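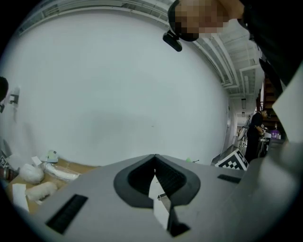 The Ersoy papers came to the Bellwood Local History Room in no order at all, and most of this reporting period has gone into finding out what we have. Before anything is moved or numbered, each bundle is opened on the table, read through far enough to identify it, and given a slip. The slips are plain white strips, much like the one standing upright in the photo, cut long enough to show above the top of a folder. A reference number goes on the upper end in pencil. We tried colored slips for the first boxes and stopped, as the dye came off on damp fingers and two of the colors looked the same under the basement lights.

Mar 17, 2023
By Yavuz Sarıgül
6 min read

Progress report to the Asoder Fund: cataloging and rehousing the Ersoy papers

What the grant covers

The grant pays for a part-time cataloger, archival boxes and folders, one dehumidifier, and outside treatment for items too damaged to handle. The papers are the business and family records of the Ersoy printing shop, which operated in Bellwood under two generations of the same family. They include job tickets, proof sheets, ledgers, letters, handbills, and a good deal of loose material that was kept in drawers and never filed.

The target in the application was a full item list by the end of June, with the paper in stable storage and the list open to readers.

Where we are

The first count gave 1,823 items. That number replaces the estimate in the application, which was made from the outside of the boxes and was too low. A ledger is counted as one item, and so is a pinned set of job tickets where the pins were holding them together for a clear reason. Loose proofs are counted singly.

Of these, 713 have been fully described and entered in the list. Full description means a title, a date or date range, the customer's name if there is one, size, condition, and box location. A further 393 have been put in new folders and boxes but have only a one-line entry so far. The rest are in their original bundles, with slips, on the north shelves.

We are behind the schedule in the application. The main reason is the larger count. The second is that the job tickets take longer than I allowed for. Many are written in a shop shorthand that gives the paper stock, ink and number of copies in a few letters, and the shorthand changed when the son took over from the father. Ming-te Yen worked out most of the earlier version by matching tickets against the ledgers. The later version is less regular and we still have tickets we can't read past the customer's name.

Staffing

Ming-te Yen started as cataloger at the beginning of the grant and works two days a week. The description work in this report is mostly Ming-te's. I have checked a sample from each finished box against the paper and returned a small number of entries for correction, nearly all for dates. The shop dated its tickets by delivery and its ledgers by order, and we had mixed the two in the early entries. The list now has a column for each.

I have handled the rehousing myself, along with purchasing and the reading room. The reading room took more of my time over the winter than I had planned, as a genealogy class at the high school was using the city directories.

Condition and treatment

Most of the paper is in fair shape. The usual problems are rust from pins and clips, brittle edges on newsprint, and old tape. We have been taking off the pins and clips as we go. Tape is left alone.

The handbills are the worst part of the collection. They were stored flat at the bottom of a cabinet that stood against an outside wall, and the lowest ones had stuck together. We separated the ones that came apart without pressure. The others went in a single block to Dastisari, the conservation studio named in the application. Dastisari has returned a written estimate and a treatment plan. The plan calls for humidifying the block and lifting the sheets one by one, with no attempt to remove stains. I think this is the right level of work. The estimate is within the treatment line of the budget, but it uses nearly all of it.

Also at Dastisari are 3 ledgers with failed bindings. The studio advises against rebinding and suggests fitted boxes, which cost less. I have agreed to this.

There was some mold on the inside of one drawer but none that I could find on its contents. The drawer was discarded and the papers from it were kept apart for several weeks and checked again before being shelved with the others.

Storage

The dehumidifier was delivered and is running. Humidity in the basement room used to swing a good deal with the weather and is now steadier, though it still rises after heavy rain. The water seems to be coming in around the window well on the alley side. The town has been told and has said it will regrade the ground there when the weather allows. Until then nothing is kept on the bottom shelf on that side, which costs us some space.

Boxes arrived in two shipments. The second was short by one carton of the oversize folders, and the supplier has credited us. Proof sheets too large for the standard folders are lying between boards in the meantime. I would like to buy a used flat file for these. There is one available from the school district's old drafting room at a low price, and it would fit against the back wall. The cost could come out of the shelving line, where we spent less than planned, but I need the Fund's approval before moving money from one use to another. Please treat this as that request.

Public use

The finished part of the list has been open to readers in the reading room as a printed binder, which is replaced each time a box is completed. It has had more use than I expected. Most people come looking for a family name or a store name among the customers. One reader found the tickets for the programs of a music society that we knew only from a newspaper notice, and this has helped to date a group of photographs we have held for years without a date.

We have not put the list online yet. The town's website can take it as a spreadsheet but can't search inside it, and I would like to see whether the county catalog will accept our entries before we settle for that. I have written to the county and am waiting to hear.

Some of the letters concern unpaid bills and name private individuals. Letters less than 75 years old are described by date and type only, without the name, and will be shown on request to the family. The donors have agreed to this in writing.

Spending

Wages are on budget. Boxes and folders are over by around a tenth, which reflects the larger number of items. Shelving is under. The dehumidifier cost what was quoted. Treatment is committed but not yet paid, as Dastisari bills on return of the work. Receipts to date are attached in the order of the budget lines.

Plans for the next period

Ming-te will finish the job tickets first, then go back to the one-line entries and bring them up to full description. The proofs will follow. Many of them match a ticket already in the list, so they should go faster. Letters will be done last.

I do not expect the whole list to be done by the end of June. At the current rate the tickets and ledgers will be finished by then, together with most of the proofs. The letters will not. I would prefer to ask now for an extension at no extra cost to the Fund than to shorten the descriptions. Bellwood has agreed to cover Ming-te's hours past the end of the grant from the history room's own budget, so the extension would apply only to the reporting date and to the treatment line.

A revised schedule is attached behind the receipts.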